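The kettle goes on at half past seven at the old Stiris hall these days, and by eight there is usually a queue for the toast. It is a cheerful sort of queue, with plenty of talk about bus times and bad knees, and nearly everybody in it has come because the reading room upstairs is open again.

It had been shut for 13 months. A leak above the back staircase brought down a good stretch of ceiling the winter before last, and although the books were got out in time (most of them to a spare bedroom belonging to Divya Arumugam, who says she has only just got used to having the floor back), the room itself was in a sorry way. The plaster had gone soft, the old carpet had to be taken up, and the little kitchen at the end of the landing, where people used to make themselves a cup of tea between chapters, was closed off altogether.

Reopening took place in March, without speeches. Mrs Arumugam unlocked the door, put the lights on and went to find the biscuits. "I'd been asked to say a few words and I couldn't think of any," she told us. "So I said the tea was made, and that seemed to go down well enough."

## Where the money came from

Repairs were paid for by the people who use the place, with a good deal of help from their friends and relations. The appeal raised 3,258 pounds, all of it in small sums, through a run of soup lunches, a sale of garden plants and one very long evening of card games which Bilal Zein still maintains he ought to have won. The largest single gift was 1,000 pounds, sent by a former reader who moved to the coast many years ago and asked not to be named. She wrote that she had revised for her nursing exams at the table by the window, in a coat and two pairs of gloves, and would like somebody else to be able to do the same with the heating on.

The heating is indeed on. It was the first thing Mr Zein wanted put right, and he has been firm about it. He looks after the bookings and the keys, and has spent more mornings than he cares to remember waiting in for deliveries. The radiators under the long windows have been replaced, the ceiling has been made good and painted a soft cream, and the shelves -- the same ones as before, sanded down by hand over several weekends -- are back along three of the walls.

The kitchen has come back too. It is as small as it ever was, and two people who want the sink at the same moment still have to come to a friendly arrangement, but the cupboards close now and there is hot water whenever it is wanted. Joonas Heiskanen, who runs the Finnish conversation group, has already put in a request for a bigger coffee pot.

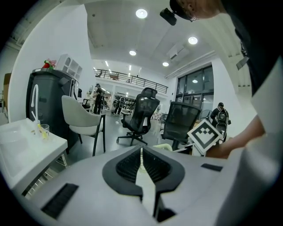

## What is on the shelves

Readers who remember the old collection will find most of it where they left it. Local history is still to the left of the door, cookery is still next to gardening, and the detective novels still take up far more room than anybody planned for. There are 544 titles in the children's corner, a good many of them new to the room, and a low bench for those who like to be read to.

The Tamil and Hindi shelves have grown as well, thanks in large part to Dinesh Gounder and his brother Harish. When their mother's house was being cleared last autumn they brought over box after box of her novels and poetry, many with her notes in pencil down the margins. The brothers wondered at first whether they ought to rub the notes out. Mrs Arumugam would not hear of it.

"She argues with the authors all the way through," said Harish Gounder, who had come in to help with the labelling and had plainly been reading instead. "There's one where she writes 'no' on every page of the last chapter. I could hear her saying it."

His brother has taken on the job of making a proper list of the books, which he thinks will keep him busy until the summer at least. He is working in the evenings, after his shift at the Shetty bakery, and tends to arrive with whatever was left on the trays. This has done wonders for attendance.

## Opening times and what comes next

The reading room opens at eight each weekday morning and closes at six, with a later finish when one of the groups is meeting. There is no charge to come in and sit down, and you don't have to be a member to borrow a book -- just write your name and the title in the green ledger by the door, and do try to bring it back within the month. Toast is served downstairs until ten.

The conversation group has picked up again where it left off, and Mr Heiskanen would be very glad of beginners, as he has heard all the regulars' holiday stories at least twice. A homework hour for secondary pupils starts after the Easter break. The poetry evening is looking for somebody with a clear voice and a bit of patience to take it over, and anyone who fancies it should have a word with Mr Zein.

There is still a little left to do. The back staircase wants a new handrail, so for now everybody is asked to use the front one, and the lift to the first floor is due for its inspection shortly. Anyone who finds the stairs difficult can ask downstairs for a book to be fetched, and will very likely be brought a cup of tea along with it.

Offers of books are welcome, although the detective shelves are full to bursting and the room can't take encyclopaedias. Picture books in good condition are especially wanted, and so are large-print novels of any sort. They can be left at the front desk on Ridenari Road at any time when the hall is open, preferably in bags small enough for one person to carry up the stairs.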